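Umzug fast durch. 361 Kilometer, 2 Fahrten, und der Transporter von Londholm hat natürlich beim zweiten Mal nicht mehr anspringen wollen. Kaution 400 Euro, mal sehen ob ich die wiederseh.

Meron Gudeta hat beim Schleppen geholfen, ohne sie wär ich noch im Treppenhaus. Danke!! Küche steht noch nicht, essen also vom Campingkocher - Nudeln, vier Abende hintereinander.
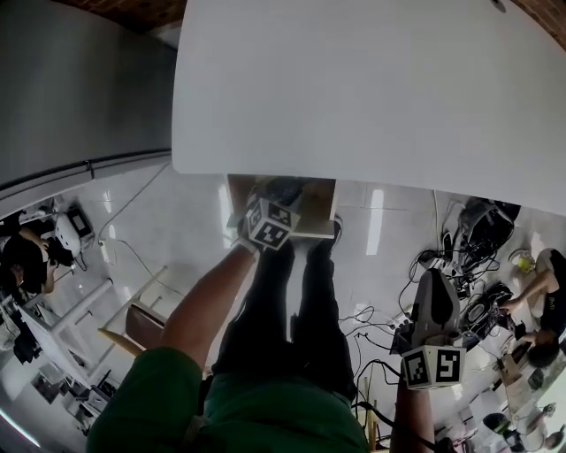
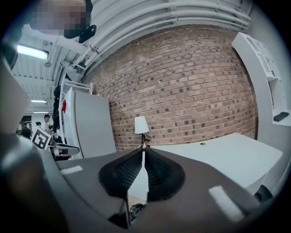
Oben mit grünem Shirt und schwarzen Schuhen, unten ganz nah dran.

Internet kommt erst im Dezember, schreibe das hier am Handy, daher die Tippfeler. Orus, der Kater, sitz seit gestern hinterm Sofa und ist beleidigt. Frisst aber. Nachts läuft er dann rum - um 4 Uhr, laut.

Muss los, Schlüssel abgeben.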